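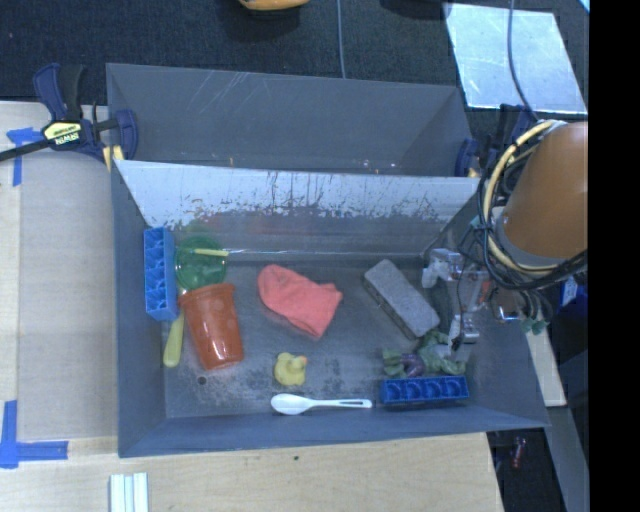
My late aunt left me a small workplace pension from Telter, where she packed boxes for years, and I want to know whether to take it as a lump or leave it be. It's 900 a year for life or a one-off payment, and the letter explaining the difference was written by someone who bills by the clause. I've been through her things as well and found nothing of value, so the pension is the whole estate. I'm 57, still working, mortgage nearly gone. Does the lump count as income this year? -- Eulalia Ocampo, Skusasthorpe

2 answers

Grigoris Tzavaras
Take the lump. My brother-in-law left his in and the firm changed hands twice. Fumosel sent him a calendar.

Magdalini Katsaros
Please don't do anything on the strength of the calendar.

Ring the scheme administrator and ask three things. How old was she when she died, by their records (they had my mother down as a man)? Was she already drawing it? Is the yearly figure fixed or does it go up with prices? The first two can decide how the lump is taxed. If it does count as income it lands on top of your wages, and you may lose a fair slice.

Get the answers in writing. I was told 400 on the phone and 200 by post, and the post won.

Also check the deadline in the letter -- mine was on the back, under the complaints address.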